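June
Genowefa Jakubowski

Chapter 3. Pans, Lids, and Where They Go

Start with the pan you reach for most. Not the best one, the most used. At Oltlow we had students list every pot at home, then cook for a week. Most used 2. The rest sat in teh cupboard. 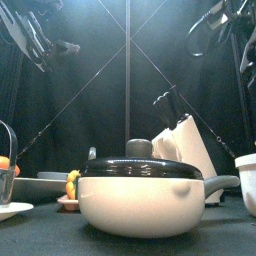
p. 90

A lidded saucepan, knife block close behind. Fruit off to the left. Fine for a small counter. Points to watch in this chapter: handle direction, lid storage, reach. Measure your own reach first, elbow bent, about 20 inches for most adults. Write it down, you will need it for Exercise 2. Lids are a seperate problem, see next section.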